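## 4. Collecting the cloth demonstrations

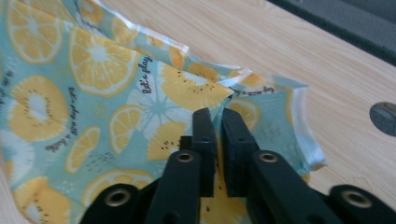 I'd planned to collect everything by teleoperating the arm, as we did for the Rolladico baseline, and I gave up on that after a fortnight. Cloth is miserable to teleoperate. You can't feel when you've got hold of one layer and when you've got two, and by the time the screen shows you the mistake the whole thing has slid off the table. So we moved to hand-held grippers, with a camera fixed to the tool looking down past the fingers, and the data got better straight away (and so did my mood).

The task set is small on purpose. There are four skills: pinch and lift, drag to an edge, fold over, and flatten. An episode starts with a cloth dropped on the table from elbow height and ends when the person holding the gripper decides the skill is done and lets go of the trigger. We recorded 1,258 episodes in all and kept most of them. The ones we threw out were nearly all tracking failures, where the estimated pose of the tool jumped by a few centimetres halfway through a lift. We did not throw out clumsy episodes. I'll come back to that, as it turned out to matter more than I'd guessed.

### 4.1 Choice of cloths

Most of the published folding work I know uses plain cloths, often in a single bright colour, and I can see why: segmentation is easy and the creases show up nicely. I wanted the opposite. Printed cloth has edges all over it that aren't edges of anything, and a policy that has learnt to hunt for strong lines will happily go for the rind of a lemon. Figure 1 shows the sort of pinch we were after, on our fruit-print cloth, with a ridge of fabric held between the two fingers and fine wrinkles spreading out from it. The shiny border is a second nuisance. It catches the light as pale streaks, and those streaks look very much like folds to the depth estimator.

**Figure 1.** View from the tool camera during a pinch on the patterned cloth. The fabric is drawn up into a sharp crease between the fingers, and the glossy border runs from the top of the view down towards the pinch point.

We used 40 cloths altogether, split so that no print appears in both training and test. Tea towels, napkins, a few cushion covers with the zips taken out, and offcuts from the market in Jillham, which were cheap and wonderfully ugly. I'd recommend offcuts to anybody doing this. They have one raw edge and one finished edge, so you get two quite different gripping problems out of the same piece.

### 4.2 Labelling the pinch point

The label we care about is where on the cloth the fingers closed, and from which direction. We take it from the trigger signal: find the moment the fingers stop closing, step back 200 milliseconds, and project the fingertip midpoint into that earlier view. Stepping back is needed because the cloth bunches up as the fingers come together, and the bunched-up view is not what the policy sees when it has to make its choice.

This worked first time for napkins and badly for anything with a stiff hem. A stiff hem tends to skate away from the first finger that touches it, so the projected point lands on bare table. Our fix is crude. If the projected point isn't on cloth, we search outwards along the closing direction until it is, and if we still haven't found any after 40 pixels we drop the label but keep the episode for the motion loss. I did try a learnt correction, which was slower and no better.

### 4.3 What the clumsy episodes did

Back to those. In November we trained two copies of the Drosturik policy, one on everything and one on a tidied set of 600 episodes chosen by hand for smoothness. I fully expected the tidy one to win! It did win on flattening, narrowly. On pinch and lift it was clearly worse, and watching the roll-outs you could see how: after a missed first grasp it just carried on with the lift, fingers shut on nothing, all the way to the top.

The full set is full of people missing, opening the fingers again, shuffling sideways and having another go. The policy trained on it does the same, sometimes three or four times - it isn't pretty, but the cloth comes up in the end. The comparison isn't perfectly fair, as the tidy set is smaller as well as smoother. We reran it with a random subset matched for size, and the gap on pinch and lift shrank but was still there. Section 5 gives the results for each skill, along with the runs on the Nông arm, where the fingers are narrower and the re-grasping behaviour carried over less well.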